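Flendport FS-20 Photo Scanner

Model FS-20. Price: 3899. Ships with USB cable, power supply, dust brush and two film holders.

Overview

The FS-20 is a flatbed scanner for people who need to get a large personal archive of prints, slides and negatives into files with usable dates and captions. It scans reflective originals up to letter size and transparencies up to medium format. The bed glass is removable for cleaning. The lid lifts on extended hinges, so bound albums and mounted prints can be scanned without taking them apart.

Most owners run it with Mokgethi, the cataloging program supplied on the license card. Other scanning software will work through the standard driver, but the caption fields described further down will not be written.

Resolution

Optical resolution is 4000 dpi on film and 1200 dpi on prints. Higher settings in the driver are interpolated and are off by default. For prints made by a consumer lab, 600 dpi is enough in nearly all cases and the scan time is much shorter. Use 1200 dpi for contact prints, small wallet prints and anything that will be cropped.

Film should be scanned at full resolution once and archived as 16-bit TIFF. Mokgethi makes the web copy from the TIFF and keeps the two linked.

Batch scanning

Place prints on the glass with a gap of at least 2 mm between them. The software finds the edges, straightens each print and saves it as a separate file. Prints with deckled or torn edges may be trimmed too tightly - set Edge Margin to Wide for these.

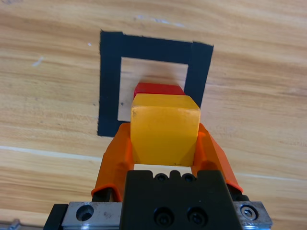
Prints that overlap are treated as one original. The preview marks these in red, and the batch will not start until they are moved or the warning is dismissed. A batch can hold up to 20 originals. Numbering continues from the last file in the folder unless a new prefix is entered.

Dates and captions

Each file can carry a date, a place, a list of names and a free text note. All four are written into the file itself as well as the catalog, so they remain if the file is moved to another computer or uploaded to a blog. Partial dates are accepted. A print marked only "August" can be stored that way and will sort after dated items from the same year.

The Dudel export plug-in posts a picture and its note as a draft entry. It does not publish. Image width, file quality and the removal of place data are set once in Preferences.

Firmware

The current firmware was released 18th February. It corrects a color shift on the second film holder and a stall when waking from sleep. Units with older firmware should be updated before the first film scan. Calibration is cleared by the update and must be run again with the lid closed and the glass empty.

Accessories

Faketti anti-static sleeves, letter size
Replacement bed glass
Medium format film holder, spare
Mounted slide tray

Warranty and service

Two years, parts and labor. The lamp is covered for the full term. Scratched glass is not covered. Service requests go to Benjie Dizon at the parts desk - include the serial number from the rear label and a sample scan saved as TIFF.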